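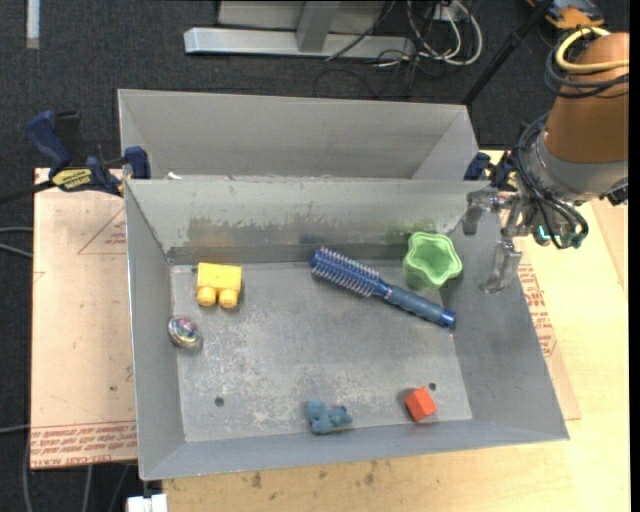 Setting Up a Two-Bin Pick and Place Run

Aleo Robotics Club, build notes. Updated Jun 2, 2026

You need two metal bins of the same shape, a pair of bar clamps, a flat board to go under the bins, and a handful of small objects. Before you start, the arm should be homed and the Drolon control program open on the club laptop.

Step 1. Place the bins
Set the bins end to end on the board, with their rims touching. Put one clamp on each side where the bins meet. Tighten both by hand, then push on the front bin. If it slides, tighten again.

Step 2. Choose the objects
Mix shapes and sizes. A round hairbrush is a good long item. Toy blocks are easy to grip from the sides, while a small cup or a lumpy toy figure takes more tries. Leave out anything wider than the gripper opens. Spread the objects over the floor of the front bin and keep them apart for the first run.

Step 3. Check the cables
Move the arm by jog control over each corner of both bins. Watch the cables at the wrist — they should bend without pulling tight or catching on a clamp. Stop and retie them if they do.

Step 4. Set the heights
Lower the open gripper until the fingertips are 14 mm above the bin floor and save that point as "low." Raise it well clear of the rim and save "travel." Every sideways move happens at travel height.

Step 5. Run
Load the script pick_2532 and set the speed to slow. One student stays at the stop button. Let the arm try each object up to 2 times, then log the result on the Vuvetti sheet, including the misses.

Objects lying against a wall cause most of the misses. Turn the gripper so one finger isn't coming down on the slope, and save the new angle under your team name. Team files from February are still in the old folder.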